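Ich gebe zu, ich lese Betriebsanleitungen erst, wenn etwas qualmt. Insofern war ich wohl die Falsche für diesen Auftrag: drei Tage in Drukungate, um mir anzuschauen, wie eine kleine Firma Regeln für ihre Greifroboter schreibt. Regeln! Ich hatte mir vorsichtshalber einen Krimi eingepackt.

Den habe ich wieder mit nach Hause genommen, ungelesen. Lorente, so heißt die Firma, lässt Roboterarme ganz alltägliche Dinge greifen, schieben und aufheben, Becher, Kartons, was ein Haushalt eben hergibt. Dafür gibt es eine Hausordnung, die im April in fünfter Fassung an die Wand kam, und über die wird beim Mittagessen gestritten wie anderswo über Fußball.

Das Schöne an dieser Ordnung ist, dass sie so unfeierlich ist. Wer an den Tisch fasst, hält vorher den Arm an, und zwar am Schalter, die Pausentaste am Bildschirm gilt nicht. Vor jeder Schicht fährt der Greifer einmal leer auf und zu. Ein umgekippter Becher bleibt liegen, bis der Durchgang beendet und eingetragen ist - da juckt es einen in den Fingern, das kann ich Ihnen sagen! Ich habe am ersten Vormittag prompt hingelangt (der Arm stand still, keine Sorge) und durfte mir den Absatz danach laut vorlesen.

Richtig zäh wird es beim Protokoll. 3832 Durchgänge lagen in der Ablage, als Lorente die alte Fassung der Regeln ausmusterte, und nur bei 2952 davon stand vermerkt, wie die Gegenstände zu Beginn lagen. Der Rest ist für den Vergleich verloren. Seitdem wird zuerst die Ausgangslage notiert und dann der Arm freigegeben, ohne Ausnahme, auch wenn Besuch da ist und alle endlich etwas fahren sehen wollen.

Gestritten wird trotzdem weiter, vor allem über den Tisch. Die eine Fraktion möchte abgenutzte Flächen sofort tauschen, Kratzer und Krümel hätten im Versuch nichts verloren. Die andere sagt, ein Küchentisch sieht nun mal so aus, und ein Greifer, der bloß auf makellosen Platten klarkommt, nützt keinem etwas. Ich bin ja Partei, mein eigener Tisch hat Brandflecken von 3 verschiedenen Fonduesets. Der Kompromiss steht jetzt im Entwurf: Schäden dürfen bleiben, müssen aber ins Blatt.

Ob sich das auch bei größeren Betrieben durchsetzt, in Gristosholm etwa, wo man für jede Zelle einen eigenen Ordner führt, da bin ich skeptisch. Mir hat der eine Aushang neben der Kaffeemaschine besser gefallen. Den Satz mit dem Schalter kann ich inzwischen auswendig. 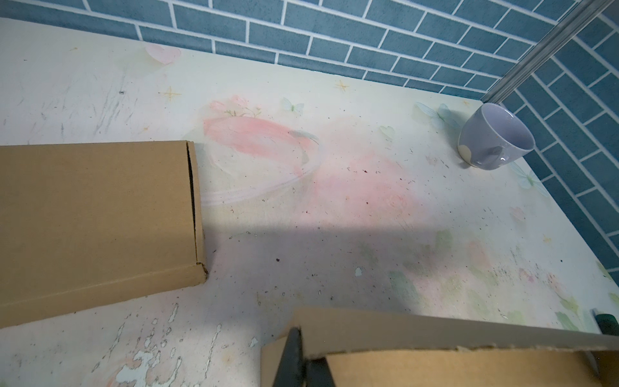
Beim nächsten Besuch will ich übrigens den Streit über die Krümel zu Ende hören, der wurde vertagt, weil mein Zug ging.

Weitere Beiträge
Zudalham: Ein Lagerhaus lernt Vorfahrt
Wer haftet, wenn der Mähroboter ausbüxt?
Gristosholm und seine Ordner
Not-Halt am Gerät: Wo der Schalter hingehört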